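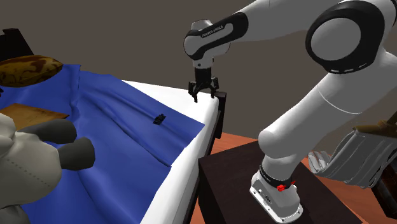 Accueil Tutoriels Simulation Matériel Contact

Rubrique : Bonnes pratiques / bras manipulateurs

Préparer un essai de saisie en simulation sans s'emmêler les pinceaux

Quand j'ai commencé à écrire des consignes pour nos essais de saisie, je faisais une page par tâche, et au bout d'un mois plus personne ne savait laquelle était la bonne (moi la première !). Diane Després m'a convaincue de tout reprendre avec une seule fiche, toujours la même, qu'on remplit avant de lancer quoi que ce soit. Je vous la déroule telle que je l'utilise sur Koval, avec un Franka au bord d'un lit ou d'un plan encombré, parce que c'est là qu'on fait le plus de bêtises.

Avant de lancer

Donnez un numéro à la scène et ne le changez plus. La mienne, pour cette page, c'est la 1004. Si vous déplacez un coussin ou une peluche, même d'un rien, c'est une autre scène et un autre numéro. Oui, c'est pénible – on s'y fait.

Écrivez ensuite la zone interdite. Chez nous, le poignet ne descend jamais sous le dessus du matelas, et les montants du lit comptent comme des obstacles durs, avec une marge de 72 mm tout autour. Le tissu, lui, est un obstacle mou : on a le droit de le frôler, pas de le traîner. Roland Mapplebeck voulait interdire tout contact avec les draps et on en a discuté une bonne partie du mois de juin. J'ai gagné, mais il a obtenu que chaque frôlement soit noté dans le journal.

Position de départ : pince ouverte, doigts vers le bas, bras à l'arrêt. Je vérifie l'écartement des doigts dans la fenêtre d'état et aussi à l'œil, parce que les deux ne racontent pas toujours la même histoire après un rechargement de la scène.

La saisie

Pour un petit module électronique, on prend par les bords de la carte. Jamais par un condensateur, jamais par la vis d'un potentiomètre, même si le modèle physique l'accepte sans broncher. Une simulation tolère des prises qui abîmeraient une vraie carte, et si vous laissez passer ça maintenant vous le retrouverez plus tard sur le banc, avec la facture.
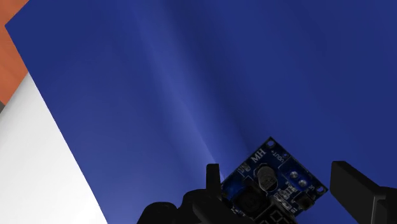 Fiche n° 14

Carte tournée en losange entre les doigts, c'est une orientation que j'accepte à condition de l'écrire. Je note l'angle, le côté du doigt le plus proche, et un repère lisible sur la sérigraphie (VOUT+, par exemple), ce qui évite les « en haut à gauche » que chacun comprend à sa façon. Si un doigt masque une partie des composants, je le signale aussi et je vais chercher une deuxième vue avant de valider la prise.

Réglez la force de serrage au plus bas, puis montez par petits pas. Elango Iyer fait l'inverse, il part du haut et redescend. Ça marche pour lui, je ne le conseille pas.

Après l'essai

On garde tout, y compris les ratés. Un essai interrompu reçoit la mention « arrêt » et le motif en une ligne, pas plus. Ne relancez pas par-dessus l'ancien fichier ! Le modèle de fiche se trouve dans le dossier partagé Koval, sous-dossier « consignes », et si une règle vous paraît idiote, écrivez-moi ou passez par Natalia Robles, qui tient la liste des modifications.

Dernière mise à jour : juin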